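Good habits for hand-held gripper sessions in a home kitchen

Before you start, clear a little time to read the whole page through, maybe with a coffee, and then go back to the top and set up. We wrote it for the Hapeta table tasks, but it suits most tabletop work with chopsticks and other slim utensils.

First, smooth the tablecloth and put the holder where both grippers can reach it without anyone leaning. Open the jaws all the way and check that the pads sit flat. Then bring both hands in slowly, from the sides. 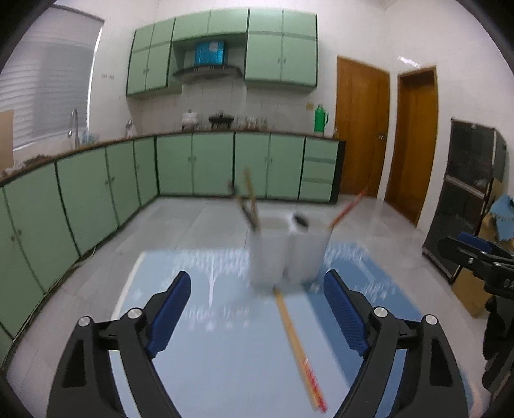 Keep your pace even, please! A quick swing of the wrist blurs the video, and a blurred take usually has to be done over. Our rule at Woremura is 2 seconds of stillness at the start and end of every take - it feels like forever the first few times, but you do get used to it.

Pick up chopsticks near the middle, one pair at a time, and never let the two grippers cross. If something rolls away, let it go, finish the take and mark it as a drop in the log.
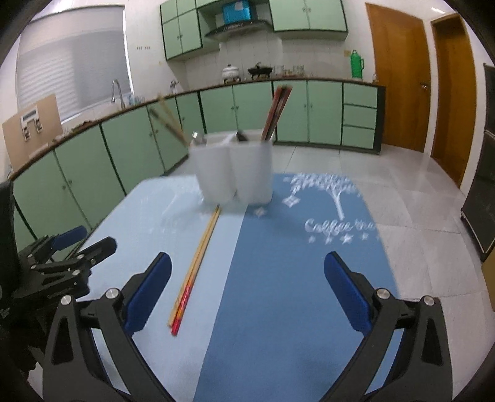
After 13 takes, stop and rest your hands, even if you feel fine. Wipe the pads with a barely damp cloth, look over the screws (snug, never forced) and move the utensils to a new starting spot before you carry on.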